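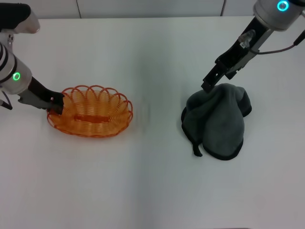

Fig. 1. A white tabletop under even light, with a robot arm on either side.

Week 5: Does a clear desk help you think?

Reading: Ekpo, chapter 2. Skim the Kazmi handout if you missed it.

The claim you'll meet everywhere is that clutter hurts concentration. Before you repeat it in an essay, ask what was measured.

The Skornach office survey is the one people quote. It had 2,693 replies, and workers with tidy desks said they got more done. They said so. No one checked their output. People who like tidy desks may also like telling a survey that they work hard. A big sample does nothing to fix that.

The Uvness study is smaller (33 students) but at least it gave them a task. Half worked at a bare table, half at one covered in papers. The bare-table group finished sooner. Were they more accurate? The paper doesn't report errors, and I'd like to know why. Pirzada defends it on the grounds that speed was the stated goal. I don't find that very convincing.

Watch the word "clutter" too. Lis uses it for anything not needed for the task. Mirani means anything out of place. A neat stack of unrelated books counts for one and not for the other, so their results can't simply be added together.

For seminar: bring one article that makes the desk claim and trace it back to its source. If the trail ends at a furniture company's blog, write that down. Procházka's group presents first.

Essay plans are due in May, one page, no cover sheet.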